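Zwei Handgreifer und ein Koffer voller Kabel: Alžběta Tichý über das Leihset von Padano

Wer einem Roboter Haushaltsarbeiten beibringen will, braucht Aufnahmen davon, wie Menschen sie erledigen. Padano verleiht dafür ein Set aus zwei Handgreifern mit Kameras, Markerwürfeln und der Software Flasby. Alžběta Tichý betreut das Angebot seit dem Start im Mai. Wir haben sie an einem Mittwoch getroffen und mit ihr über Gewicht, Mietdauer und Staubtücher gesprochen.

Die meisten Kunden seien kleine Entwicklungsteams ohne eigene Messtechnik, sagt Tichý. „Die haben oft schon einen Roboterarm, aber keine Daten für ihre Aufgabe. Bei uns mieten sie das Set für 21 Tage und bekommen einen halben Tag Einweisung dazu.“ Die Miete beträgt 2000 Euro, der Versand ist enthalten. Eine Verlängerung wird tageweise abgerechnet.

Als Übungsaufgabe nimmt Padano gern das Abwischen eines Bilderrahmens. Der Rahmen liegt flach auf dem Tisch, das Tuch wird mit einem Greifer geführt. „Das klingt einfach, und mit der Hand ist es das auch“, sagt Tichý. „Mit zwei Backen muss man sich erst überlegen, wo man das Tuch fasst. Nimmt man zu wenig Stoff, rutscht es weg. Nimmt man zu viel, wischt man mit einem Knäuel.“
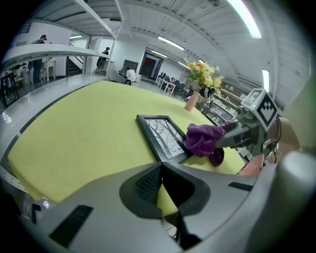
Stoff sei überhaupt der beste Test für neue Bediener. Ein Becher lasse sich immer ungefähr gleich greifen, ein Tuch liege jedes Mal anders. In der Einweisung lässt sie deshalb alle Teilnehmer dieselbe Bewegung 31 Mal wiederholen. „Nach den ersten acht Durchgängen wollen viele schneller werden. Da bremse ich. Hektische Bewegungen nützen später keinem.“

Kritik gibt es auch. Die Vorgängerversion lief mit der Software Brindska, und einige Kunden haben ihre Auswertung noch darauf aufgebaut. Der Import in Flasby funktioniert, dauert bei langen Sitzungen aber. Tichý räumt das ein: „Daran arbeiten wir. Wer alte Aufnahmen mitbringt, sollte einen Tag extra einplanen.“

Der zweite Punkt ist das Gewicht. Nach einer Stunde merke man die Unterarme, sagt sie, und empfiehlt, sich zu zweit abzuwechseln. Auch die Kabel stören manche. Eine Funkversion hat der Zulieferer Coelho angekündigt, einen Termin nennt Tichý nicht. Bis dahin rät sie, vor jedem Durchgang kurz nach unten zu schauen und den Stuhl wegzuschieben, wenn man im Stehen arbeitet.

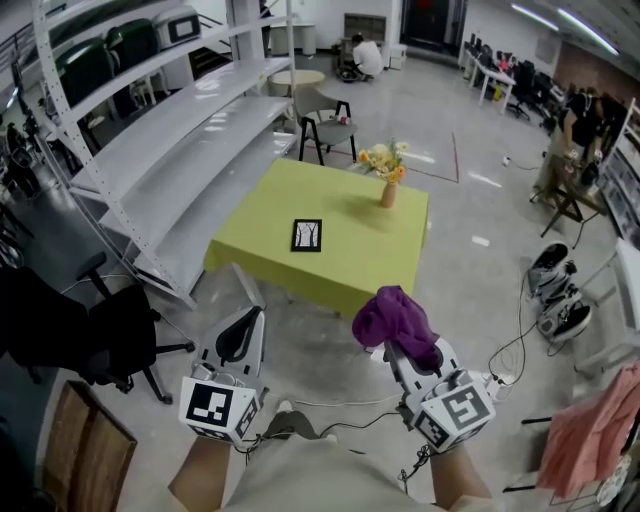
Was Mieter vorbereiten sollten

Viel Platz braucht das Set laut Tichý nicht. Ein Tisch, an den man von vorn gut herankommt, und gleichmäßiges Licht reichen für den Anfang. Die Markerwürfel auf den Greifern dürfen nicht verdeckt werden, weite Ärmel sind daher ungünstig. Gegenstände für die eigene Aufgabe bringt der Kunde selbst mit, Ersatzbacken liegen dem Koffer bei. Anfragen nimmt Padano über das Kontaktformular entgegen.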